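4.2. El comportamiento del color sobre superficies curvas y brillantes

Conviene detenerse un momento en una cuestión que, a lo largo de las entrevistas con los talleres, apareció una y otra vez, casi siempre acompañada de un suspiro: la distancia entre lo que el operario aprueba en la prueba de papel y lo que el cliente recibe al final. En la impresión digital de corta tirada esa distancia se ha reducido mucho, y quienes llevamos años en esto lo agradecemos de veras, pero sigue existiendo, y se nota sobre todo en los degradados. El taller Privetti nos abrió sus puertas en agosto y nos dejó revisar con toda calma su archivo de pruebas, que en aquel momento reunía 3395 hojas de control; de ellas pudimos medir 1278 con el mismo espectrofotómetro y bajo la misma luz normalizada. Las restantes, por desgracia, se habían guardado sin anotar el perfil de salida (un descuido muy humano y muy frecuente en el oficio), y preferimos dejarlas fuera del análisis.

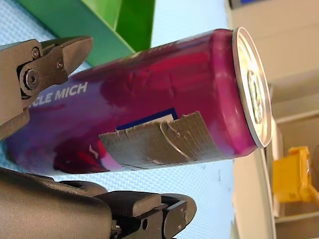 Figura 7. Lata de bebida con degradado de violeta a magenta y cinta gris.

El método de medición fue deliberadamente sencillo, pues queríamos que cualquier taller pequeño pudiera repetirlo sin comprar nada nuevo. Cada hoja se dejó reposar antes de la lectura, se colocó sobre un respaldo blanco y se leyó en siete puntos repartidos a lo largo de la rampa de color, anotando también el tipo de papel y el estado del tóner según el cuaderno de máquina. Deepak Joshi, que revisó con nosotros los primeros resultados y tuvo la paciencia de discutirlos uno por uno, insistió en separar la lectura instrumental de la valoración visual, y creemos que acertó de lleno. Un degradado como el de la figura 7, que va del violeta azulado al magenta, reúne dos dificultades para quien lo juzga a simple vista: el recorrido de tono es amplio y los reflejos blancos sobre la superficie curva interrumpen la transición justo donde el ojo querría seguirla. En la hoja plana la segunda dificultad casi desaparece, aunque los papeles estucados de brillo alto conservan algo de ella, y por eso pedimos a los evaluadores que inclinaran cada muestra antes de puntuarla.

De las hojas medidas, 1047 quedaron dentro de la tolerancia que el propio taller se había fijado. Las demás se desviaban sobre todo en la zona de los violetas, un terreno en el que la cuatricromía siempre ha ido un poco justa y en el que pequeñas variaciones del cian se perciben enseguida. Llama la atención que el papel influyera menos de lo que esperábamos y que pesara bastante más el tiempo transcurrido desde la última calibración, sobre todo en los trabajos que entraban a última hora de la tarde, cuando la máquina llevaba toda la jornada en marcha y la sala estaba más cálida.

Los encargados de Hollcombe, a quienes mostramos estas cifras, nos contaron que ellos recalibran a mediodía desde hace tiempo, más por costumbre que por convicción. Sus datos no se incluyen en esta sección y se discuten en el apartado 4.3, junto con la comparación entre tramas.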